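5 Jan 2019
Bench notes, textiles corner, Brerkley workshop
Entry: A. Olatunji

Carrying on with the soft goods sort for the Medina crate. Cleared the white table first thing and wiped it down with damp microfibre, no solvent. The old spray left a film last May and the lighter fabrics picked it up as a grey line along the folds. Let the surface air dry with the door open.

Working order as agreed with Eun-ji: strips and bands first, then cloths, then anything with cord or a stick in it. Strips are the worst for tangling and they hide small pieces underneath, so they come off the pile before anything gets folded.

Fold for strips is lengthwise once, then over on itself, ends together. Don't roll. Rolled strips spring open in the tray and the edges curl. Where a piece has two colours, leave the join on the outside so it can be checked without opening the fold.

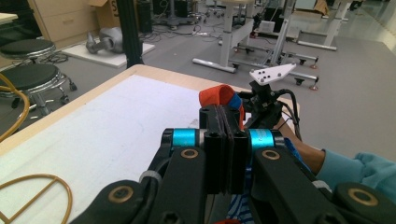
Striped cloths are to be kept apart from the plain ones. The stripes give you a straight reference for squaring the fold, so start with a striped cloth if you're training your eye, and go to plains after. Corner to corner, smooth from the centre out, then quarter. Checked squareness against the table edge on the first few and stopped bothering after that. Reds go in their own bag until Ladi has done the colourfastness test. He wants a 236 mm swatch length for the rub rig, which is longer than some of the offcuts. Offcuts under that length are set aside in an envelope marked SHORT.

Tray labels: the printed Cloltora labels don't hold on fabric-lined trays. Pencil on card, tucked in at the front, works well enough. Label roll is down to the core anyway. Reorder is in packs of 1000 or 4000. Get the 1000, the adhesive goes off before we finish the big one.

Break for lunch. Makis rang about the crate dimensions. The inside height is less than the drawing shows by 7 mm because of the liner. Not a problem for folded goods. May be a problem for stick pieces, to be packed diagonally if they won't go upright.

Afternoon, ring and stick shapes. A loose oval with a bar across the middle and a long upright from the bar is an awkward thing to store. Laid flat, the ring takes no load and keeps its outline. Stood up, the stick wants to lean and pulls the bar with it, and the oval follows. Hung by the stick it would be fine if we had a rail, which we don't.

Tried to settle on a rule for the material column on the sheet. Tan, and it looks like a thin rope or a braid, but I'm not writing "jute" or "sisal" on looks alone. Entered as "cord, type unconfirmed" and left the weight blank. Balance is still at Ledusville being recalibrated.

Storage method for now: ring down on the shelf, nothing stacked on it, stick supported near the top with a loop of cotton tape. Tape to be tied slack. Check the lean at the end of the week and note any change in the oval against a paper tracing.

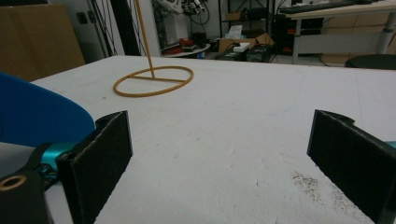 Julián Manzano disagrees with the tape. His view is that any tie near the top, slack or otherwise, turns the stick into a lever and the bar will take a set within a month. He would sooner rest the whole thing on its side on a foam wedge, with the wedge under the stick and the ring left free, and he asks that the tracing be done before it is moved again. He'd also like the outline traced from directly overhead, pencil held vertical, or the figures won't compare.

Fair point on the pencil. Will trace on Monday before anything else is moved and cut a wedge from the grey offcut foam. Tape stays as the fallback.

Outstanding:
Rub test on the reds (Ladi)
Labels, one pack
Corrected crate drawing from Makis
Weights, when the balance is back
SHORT envelope to Eun-ji for the sample book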